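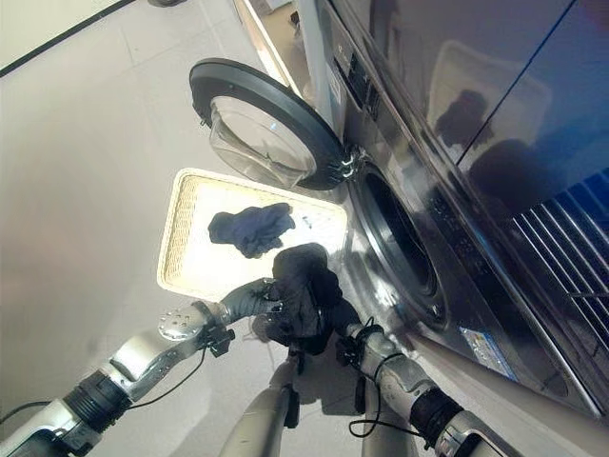 양팔 로봇 세탁물 투입 셀의 설치와 유지보수
캡스톤디자인 결과보고서

팀명: 페툼(Petum)
팀원: 제리코 파하르도(Jericho Fajardo), 센틸 포두발(Senthil Poduval), 디비나 아벨라(Divina Abella)
지도: 아가트 브뤼네(Agathe Brunet)
제출일: 2019년 10월 9일

1. 개요

본 과제는 드럼세탁기 앞에 양팔 로봇을 세우고, 바구니의 옷을 집어 드럼 안에 넣는 작업 셀을 꾸미고 한 학기 동안 운용한 것이다. 제어 프로그램은 이전 팀이 만든 빌토라(Viltora)를 그대로 썼고, 우리 팀은 설치, 보정, 점검, 수리를 맡았다. 동작 계획 알고리즘은 다루지 않는다.

2. 셀 배치

세탁기는 문을 끝까지 연 상태를 기준 위치로 한다. 문이 덜 열리면 팔꿈치가 문틀에 닿으므로 시작 전에 손으로 한 번 더 밀어 확인한다. 바구니는 세탁기 앞 바닥에 놓고, 두 손이 옷을 든 채로 드럼 입구까지 옮겨 갈 수 있는 거리를 잡았다. 처음에는 바구니를 드럼 바로 아래에 두었는데 옷자락이 바구니 테두리에 걸리는 일이 잦아 앞으로 뺐다.

바닥이 타일이라 로봇 받침이 조금씩 밀렸다. 받침 네 모서리에 고무판을 깔고, 타일 줄눈에 맞추어 테이프로 위치를 표시했다. 세탁기 쪽에도 같은 표시를 했다. 둘 중 하나라도 표시에서 5mm 넘게 벗어나면 보정을 다시 한다.

3. 보정 절차

1) 로봇 전원을 넣고 양팔을 대기 자세로 보낸다.
2) 오른팔 그리퍼 끝을 드럼 입구의 위, 아래, 좌, 우 네 점에 차례로 가져가 좌표를 저장한다. 고무 패킹을 누르지 않도록 저속으로 움직인다.
3) 왼팔로 같은 작업을 반복한다.
4) 두 팔의 결과를 비교한다. 중심값 차이가 크면 손목 플랜지 볼트부터 본다.
5) 얇은 천 한 장으로 빈 드럼에 시험 투입을 한다.

익숙해진 뒤에는 전 과정에 35분 정도 걸렸다. 4)번에서 걸린 경우는 대부분 왼쪽 손목 볼트가 풀린 것이었다. 조임 표시를 유성펜으로 그어 두니 눈으로 바로 확인할 수 있었다.

4. 고장과 조치

가. 케이블 걸림
손목 아래로 늘어진 케이블이 바구니 테두리에 걸려 그리퍼 통신이 끊겼다. 케이블을 짧게 묶었더니 이번에는 손목을 크게 돌릴 때 커넥터가 당겨졌다. 결국 고리 모양으로 여유를 남기고 팔 쪽 한 곳만 고정했다. 커넥터는 한 번 교체했다.

나. 그리퍼 미끄러짐
두꺼운 옷을 들 때 한쪽 손에서 천이 빠졌다. 손가락 면에 보풀이 쌓인 것이 원인이어서 알코올로 닦고, 닳은 패드는 새것으로 바꿨다. 패드는 둔두니스(Dundunis)에서 주문했는데 배송이 늦어 그동안 왼쪽과 오른쪽 패드를 서로 바꿔 끼워 썼다.

다. 어두운 색 옷 인식 실패
검은색이나 남색 옷이 겹쳐 있으면 한 장으로 인식해 같이 집는 경우가 있었다. 조명 위치를 바꾸어 보았으나 세탁기의 광택 면에 빛이 반사되어 다른 오류가 생겼다. 이 문제는 해결하지 못했다. 현재는 어두운 옷을 바구니 안에 서로 떨어뜨려 놓고 시작한다.

라. 관절 커버
오른팔 주름 커버 안쪽에서 긁히는 소리가 났다. 커버를 벗겨 보니 고정 링이 비스듬히 끼워져 있었다. 다시 끼운 뒤 소리가 없어졌다.

5. 점검 주기

매회 시작 전: 문 열림, 바닥 표시, 케이블 고정점, 비상정지 버튼
매주: 손가락 패드 청소, 손목 볼트 조임 표시 확인
매월: 관절 커버 분리 점검, 보정값 백업

6. 운용 결과

전체 기간의 투입 시도는 1,730회이고, 그중 651회는 케이블 고정 방식을 바꾼 뒤의 것이다. 변경 이후 통신 끊김으로 멈춘 기록은 없다. 변경 전 기록은 양식이 통일되지 않아 원인별로 나누지 못했다. 점검표를 첫 주부터 썼어야 했다.

7. 남은 작업

어두운 옷 분리 문제와 패드 수명 측정이 남아 있다. 12월에 셀을 다음 팀의 레나토 마르케스(Renato Marquez)에게 넘길 예정이며, 보정값 파일과 예비 패드, 점검표 원본은 공구함 둘째 칸에 넣어 둔다. 여분 커넥터는 남은 것이 없으므로 인계 전에 주문해야 한다.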